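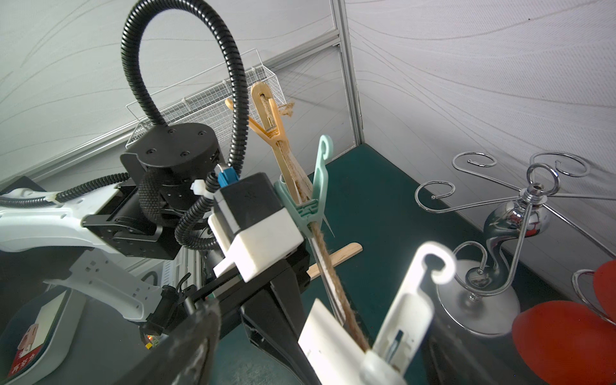
Jute twine and light-wood stick piece, Bainbridge open day.

Print this page | E-mail this page

The Bainbridge open day covered line drying and clip hardware.

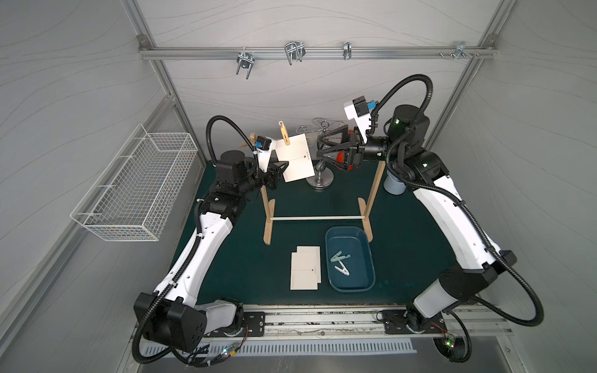
Rack stability was Roy Yeoman's topic. He prefers paired feet under each post, as on the wooden rack at mid-table, and a low dowel.

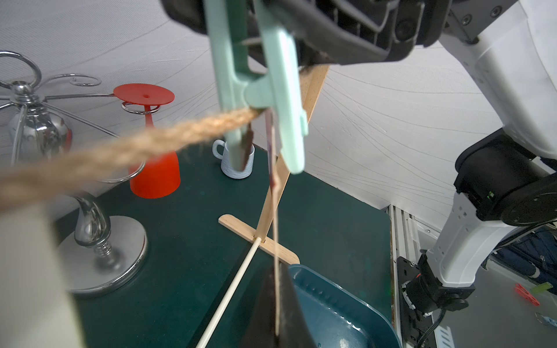
Clip grip depends on line thickness. Thick jute, like the tan rope in the mint-green clothespin, needs a wide jaw. Yeoman tests each clip 50 times.

Filed under: Visits, Household

Contact | © Veverstead | Back to top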